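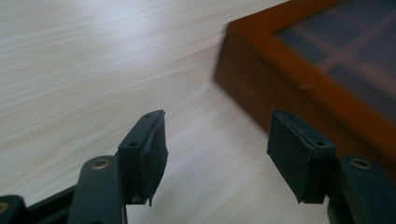 A-yeong Joo asked, on reading the draft of this report, whether the storage room could hold its humidity target through the summer with the present equipment, and whether the fund should expect a second request for drying capacity before the project closes. The first question is answered under Storage conditions. On the second, no further request is planned.

Home Collections Projects Reports Contact

July 25, 2020
By the Seltholm Seed Collection, for the Flasgate Fund

Kang Collection: cataloging and rehousing, interim report

Scope

The grant covers the cataloging, condition checking, and rehousing of the Kang collection, a set of dry seed samples from field crops and kitchen garden plants. The collection was transferred to Seltholm with a handwritten register and a partial card index. The register lists 413 samples. Work under the grant is limited to samples in the register. Loose material without a register number is being set aside in one cabinet and will be described in a separate list, at no cost to the fund.

Germination testing is outside the grant. A few people have asked about it, so the position is repeated in this report: the samples are kept as a reference collection for identification, and most are assumed to be past useful viability.

Progress to date

Cataloging is complete for 198 samples. A sample is counted as complete when four conditions are met: the register entry has been transcribed, the name has been checked against current usage, the condition form has been filled in, and the sample has been placed in its new packet with a printed label. Samples that meet three of the four conditions are not included in the figure.

The cereals and the peas and beans are finished. The cabbage family is in progress and has been slower than planned. Seeds in this group are small and look alike, and the register often gives only a local market name. Where a name cannot be tied to a species with confidence, the entry is made at genus level and the original wording is kept in the notes field. No names are being guessed.

The onions, squashes, and herbs have not been started. The squashes should move quickly, as the seeds are large and the register entries for them are longer than average. The herbs will be the slowest group.

Catalog records

Records are entered in Skuline. The import template was revised once during the period, after it was found that the date field rejected entries with a year only. A large share of the register has a year and nothing else. The revised template accepts a year, a month and year, or a full date, and stores the original text next to the standard form. Records entered under the first template have been corrected.

Two problems remain open.

The first is duplicate numbers. In several places the register uses the same number for two different samples, apparently where one page was filled and the next was started from memory. These samples are being given a suffix letter. The suffix is recorded in the catalog and on the new label, and the register itself is left unmarked.

The second is place names. The register uses older spellings and, in some entries, the name of a farm with no town. Place names are transcribed as written. A modern form is added only where a second source supports it. This work can continue after the grant ends without affecting the rest of the record.

Storage conditions

The room is held at 18 °C with a target relative humidity of 40 percent. Temperature has been steady. Humidity has been less so. Readings rose above the target on warm, wet days when the outer door was in regular use, and returned to it overnight. The rise was traced to the door seal, which had hardened along the lower edge. The seal was replaced and deliveries now come in through the corridor.

Readings since the repair have stayed at or below the target. The period is short, and it does not yet include a long spell of humid weather, so the result should be treated as provisional. If the target is missed again, the plan is to move the open cabinet into the inner room – this can be done in a day and needs no purchase.

Packets and labels

The original paper packets were brittle at the folds, and some had split. Samples are being moved into unbuffered paper packets, with the original packet kept flat in a sleeve behind the new one. Glassine was tried for the smaller seeds and rejected. It held a static charge in the dry room, and fine seed clung to the inside of the fold.

The first batch of labels was printed on stock that curled at low humidity. The batch was discarded. The replacement stock lies flat and takes the same ink.

Insect damage

Old bore holes are present in part of the pea and bean material. No live insects have been found, and the traps have stayed clear. Affected samples were frozen as a precaution, then returned to room temperature in sealed bags before opening. Damage is recorded on the condition form as light, moderate, or heavy.

Budget

Spending is within the approved lines. Packets and sleeves came in slightly under estimate, and the difference covered the discarded label stock. The door seal was paid for from the building account. No transfer between lines is requested.

Next period

Work on the cabbage family will be finished first, followed by the squashes, the onions, and the herbs. The final report is due in December. The catalog file will be sent with it, along with the humidity record and the list of unregistered material.

This site uses cookies to remember your settings. Accept Decline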